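Two grippers, one bench, no lunch

Tuesday, eight in the morning, and Si-eun Ha already has both tools out. The Dukside is the heavy one. The Imik is lighter, cheaper, and squeaks a bit. She runs the Akby workshop with Jong-dae Hyun, and they want one winner by June.

The test is dull on purpose. Pick it up, hold it, put it down. 100 goes each, then swap. Boxes first - easy. Then anything round, where the trouble starts. Flat fingers, curved plastic, not much touching.
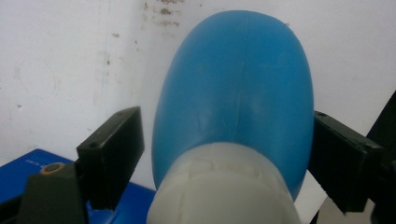 Black fingers either side of the blue dome, white collar below.

Hyun likes the Dukside. More bite, he says, and the trigger doesnt wander. Ha is not so sure. Her wrist hurts after an hour of it. "You try 130 of these before coffee," she says.

The Imik gives a little when it closes. Good on soft stuff, bit vague on hard. Wrist camera view is better though, less finger in the way. The Jin controller talks to both, once you've restarted it. Twice, in our case.

Scores so far? Close. Dukside ahead on grip, Imik on comfort and on teh price. Hyun wants another week with the round things. Ha wants new finger pads and has already ordered them.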